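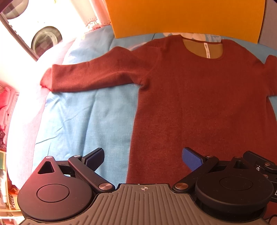
Für einen Betrieb, der im Monat nur wenige Stunden Greifdaten aufnimmt, rechne sich ein Komplettsystem nicht, wandte Clindov gegen die erste Fassung dieses Kapitels ein; gemietete Geräte und ein klarer Abnahmevertrag genügten. Der Einwand betrifft die Beschaffungsform. Die technischen Auswahlkriterien bleiben davon unberührt und stehen deshalb am Anfang.

# Kapitel 4: Handgeführte Greifer als Aufnahmegerät

## 4.1 Gegenstand und Abgrenzung

Behandelt wird der Cloltus-Satz, ein Zweifingergreifer mit Kamera, der von Hand geführt wird und dessen Aufzeichnungen später zum Anlernen eines Roboterarms dienen. Der Anbieter Nirness liefert ihn in zwei Formen: als Kaufgerät mit Auswertesoftware oder als Dienstleistung, bei der eingewiesenes Personal die Aufnahmen am Einsatzort durchführt. Beide Formen verwenden dieselbe Mechanik. Stationäre Aufnahmezellen sind Gegenstand von Kapitel 5.

Als durchgehende Aufgabe dient das Falten von Oberbekleidung. Ein Strickpullover mit langen Ärmeln, flach auf einem Laken ausgebreitet, stellt andere Anforderungen als ein starres Werkstück: Die Kontur ist veränderlich, die Maschen geben nach, und die Unterlage kann beim Zugreifen mit erfasst werden. Letzteres ist bei Textil auf Textil der häufigste Fehlgriff und in Datenblättern selten berücksichtigt.

## 4.2 Mechanische Kenngrößen

Maßgeblich sind Öffnungsweite, Schließkraft und Beschaffenheit der Fingerauflagen. Beim Cloltus werden die Finger über Gelenkarme geführt; die Auflagen sind strukturiert. Für Strickware ist eine strukturierte Auflage in der Regel günstiger als eine glatte, solange die Schließkraft begrenzt bleibt. Bei zu hoher Kraft zieht sie Fäden – ein Mangel, der sich oft erst nach mehreren Griffen an derselben Stelle zeigt.

Für die Abnahme schreibt das in diesem Buch verwendete Prüfverfahren je Textilart 20 Griffe an der Ärmelkante vor. Gewertet wird ein Griff nur, wenn ausschließlich das Kleidungsstück angehoben wird. Wird die Unterlage mitgeführt, gilt er als Fehlgriff, auch wenn der Faltvorgang anschließend gelingt.

## 4.3 Aufnahmebedingungen

Wohnräume und Wäschereien unterscheiden sich von Laborflächen vor allem in Licht und Hintergrund. Überstrahlte Bereiche am Bildrand sind hinnehmbar, sofern die Kante des Kleidungsstücks und beide Fingerspitzen erkennbar bleiben. Ein deutlicher Farbabstand zwischen Ware und Unterlage, etwa Rostrot auf Hellblau, erleichtert die spätere Segmentierung. Ein Datensatz, der nur solche Paarungen enthält, ist für den Betrieb jedoch unzureichend.

## 4.4 Kosten und Lieferumfang

Der Kaufpreis des Cloltus-Satzes beträgt 3.659 Euro. Enthalten sind Greifer, Kamerahalterung, Ladegerät und drei Paar Fingerauflagen. Nicht enthalten ist die Pflege der Auswertesoftware nach dem ersten Jahr. Beim Dienstleistungsmodell wird nach verwertbaren Sequenzen abgerechnet; der Begriff »verwertbar« ist im Vertrag zu definieren, zweckmäßig anhand des Kriteriums aus Abschnitt 4.2.

Das Vergleichsgerät von Wongsuwan wird in Abschnitt 4.6 nach demselben Verfahren geprüft. Zunächst folgt die Kalibrierung der Öffnungsweite.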